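Lettings > Furnished rooms > Inspections > Bedroom checklist with comments

2018-05-03
By the inspections desk, Vimham Lettings

Bedroom safety and condition check, upper floor, Plivley Road. Second visit to this property. The first was in February and the points left open then are marked "carried over". Each line has a result (OK, ACTION, or N/A) and a comment where there was something to say. Items with no comment were looked at and found in order.

ROOM AND ACCESS

1. Door opens fully and closes on the latch. OK.

2. Door can be opened from inside without a key. OK. The old mortice lock has been taken out and the hole filled. Carried over from February, now closed.

3. Clear route from bed to door. OK. The laundry rack that stood across the doorway last time has gone to the landing. It should not stay on the landing either. See item 22.

4. Floor covering flat, no lifted edges. ACTION. Carpet has come away from the gripper rod for around 60 cm along the threshold. Not torn, but it will catch a foot. Refix and fit a new door bar.

5. Window opens, restrictor works. OK. Stiff to start with. A bit of silicone spray on the hinge would help.

6. Blind cord secured. ACTION. Cleat is on the wall but too low, and the cord loops well below it. Move the cleat up to at least 1,500 mm from the floor. We measured it at 1,499 when it was first put up on the other window and passed that one after it was raised, so please use a tape and don't go by eye.

ELECTRICAL

7. Sockets secure, no cracks or scorch marks. OK.

8. No extension lead plugged into another extension lead. OK.

9. Portable heater. N/A. Taken away since the last visit. If it comes back in the autumn it needs a metre of clear space all round and must not stand beside the bed.

10. Bedside lamp. ACTION. Brivis table lamp, flex is pinched behind the bedside cabinet. Pull the cabinet out, check the flex along its whole length, and replace the lamp if the outer sheath is cut.

11. Electric blanket. N/A. None found on the bed or in the cupboard. The tenant was reminded that a folded or creased electric blanket is not to be used.

12. Smoke alarm on landing sounds when tested. OK. Test button pressed twice. Heard clearly with the bedroom door shut.

BED AND BEDDING

13. Bed frame steady. OK. Slight creak on the left side when leaned on. The bolts were tightened during the visit and the creak is still there, but there is no movement at the joints.

14. Slats. OK. One replaced since February. The replacement is a little shorter than the others but sits properly in its holder.

15. Headboard fixed and upright. OK. It has a white flowered fabric cover over it, which was lifted at one corner to see the fixing. Cover put back afterwards.

16. Fire label on mattress. OK. Pelkonen mattress, label present and readable on the underside at the foot end. When the mattress is turned, turn it back with the label reachable, or the next inspector has to strip the bed again.

17. Fire label on headboard. ACTION. Could not be found. It may be on the wall side. Move the bed out and check before the next visit. If there is no label, the headboard comes out of the room until we have something in writing from the supplier.

18. Bedding clean, no scorching, no damage. OK. Top blanket is a printed fleece in patchwork blocks with teddy bears and dots, the tenant's own. Fleece is fine here so long as the heater stays out. Keep it off lamps, and tuck it in on the lamp side.

19. Bedding clear of the floor on the door side. ACTION. The blanket is a generous size for this bed and the corner can be stepped on when getting up. Fold it under at the foot end. A small point, but there was a trip in this room last year and it was bedding that did it.

20. Clothing and soft items left on the bed.
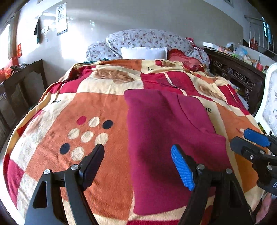

OK. We do not mark anyone down for clothes on a bed. The comment is there because the February sheet listed a heap of washing against the headboard with the lamp pushed up to it, and that was the reason for the action. One folded thing lying out on the blanket is no hazard to anybody. What we look for is fabric touching a bulb or a heater, or a pile high enough to slide off into the walkway.

21. Under the bed. ACTION. Two storage boxes and a suitcase. The boxes are fine. The suitcase sticks out past the side rail and should go on top of the wardrobe or in the loft, whichever will take it.

22. Landing outside room. ACTION. Move the laundry rack. It can stand in the bathroom with the door left open, or downstairs.

SUMMARY OF ACTIONS

Items 4, 6 and 10 within seven days — these are the landlord's. Item 17 before the next visit, also the landlord's. Items 19, 21 and 22 are the tenant's and can be done the same day. The carpet bar and cleat should be ordered together from the usual merchant.

Please send a note when each item is finished, with the item number on it. Replies that just say "all done" have to be chased, and that holds up the sheet for the whole house. The remaining rooms are on separate sheets. The kitchen sheet will follow once the gas certificate has come through.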